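Why Do Things Have the Colors They Do?

A children's explainer from the Hellow reading corner
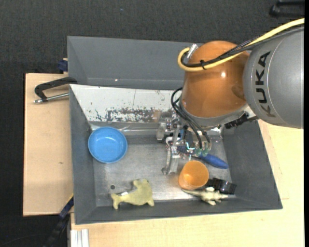
Have you ever stood in front of a big box of crayons and wondered where color comes from in the first place? It is a lovely thing to wonder about, and people have been wondering about it for a very, very long time. You might think that color lives inside things, the way juice lives inside an orange, but there is more to it than that. Color needs three helpers: some light, something for the light to land on, and an eye to catch the light that bounces back. Take the yellow cable curling beside that orange housing. Light falls on both of them, but the yellow one sends back a slightly different mix of light than the orange one does, and your eyes are so clever that they notice the difference right away.

Let's start with the light. Sunlight looks plain and white, or maybe a little golden if you are up early, but it is really a mixture of lots of colors traveling together. Red, orange, yellow, green, blue and violet are all in there, with every in-between shade you can think of. You get to see them spread out when there is a rainbow. Raindrops bend the light as it passes through them, and each color bends a tiny bit differently, so they fan out across the sky.

Now for the second helper, the thing the light lands on. Imagine a ripe tomato on the kitchen counter. When white light hits the tomato, its skin soaks up most of the greens and blues. The red light mostly bounces off, and some of that bounced light goes into your eyes, and you say, "What a nice red tomato!" A leaf does its own version of this. It soaks up a lot of red and blue and bounces back more of the green. Snow bounces back nearly everything, so it looks white, and a lump of coal keeps nearly everything, so it looks black.

In the old story of Moroz, the little snow bear, Moroz cries because he thinks his blue scarf has turned gray in the night. Of course the scarf is fine! It is only that there isn't enough light in his den for his eyes to see the blue. You can try this yourself at bedtime. Put a few bright socks on your chair, ask a grown-up to turn the lamp down very low, and wait around 30 minutes. You will probably be able to make out the shapes of the socks, but it will be much harder to say which one is which color.

That brings us to the third helper, your eye. At the back of each eye there are tiny parts called cones, and they are the ones that help you see color. Most people have three kinds, and your brain mixes their messages together, a bit like a cook tasting a soup. Other tiny parts, called rods, work well in dim light, but they can't tell colors apart. Some people's cones work differently, so red and green may look very much alike to them. Many dogs see mostly blues and yellows, and bees can see a kind of light that we can't see at all - so a flower that looks plain to you may have stripes on it for a bee!

If you would like to play with color this afternoon, find a flashlight and a see-through candy wrapper. Hold the wrapper over the light and shine it on a white wall, and then on your toys. Try a red wrapper first and then a green one, if you have both, and draw what you see.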